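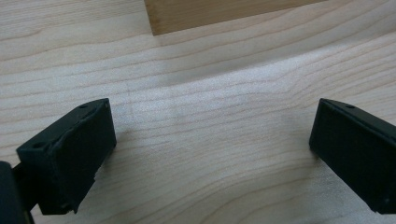

Oiling and Maintaining a Wood Tabletop

A tabletop used every day loses its finish first where hands and plates rest. An oil finish can be repaired in those areas without stripping the whole surface. A film finish such as polyurethane cannot, and the steps on this page do not apply to it.

Identify the finish

Put a few drops of water on a worn area and a few on a spot near the edge that gets little use. Wait 15 minutes. Water that soaks in and darkens the wood means the oil is depleted. Water that beads means there is still enough oil, or that the top has a film finish. To tell the two apart, scrape lightly on the underside with a sharp blade. A film comes up as clear flakes. Oiled wood gives a fine dust.

Clean

Wipe with warm water and a small amount of dish soap, wring the cloth well, and work with the grain. Dry immediately. Silicone sprays must come off completely before any oil goes on; wipe twice with mineral spirits and change the cloth between passes. Let the top stand overnight.

Sand

Start with 120 grit only if there are scratches you can catch with a fingernail. Otherwise go straight to 220. Water raises the grain on pale woods, so dampen the surface once after the 220, let it dry, and knock down the fuzz with 400. Do not go finer. Paper of 3000 grit is sold for polishing cured film finishes and has no use on bare wood, where it closes the surface and the oil sits on top.

Vacuum, then wipe with a dry lint-free cloth. Tack cloths can leave wax.

Apply the oil

Kellum hardwax oil and Nelimier tung blend both work on light woods. The Nelimier product yellows more. Spread a thin coat with a white pad, leave it for 15 minutes, and wipe until a clean cloth comes away dry. Any oil left standing turns gummy. Give it a full day before the second coat, two in August if the room is humid.

Keep objects off the top for a week.

Rags

Oily rags can heat up and ignite on their own. Spread them flat outdoors in a single layer until stiff, or submerge them in water in a metal can with a lid.

White rings

Rub with 400 paper wrapped around a felt block, a few strokes only, then re-oil the spot and blend outward. Black rings are iron stains and need oxalic acid. Wear gloves and eye protection and rinse well.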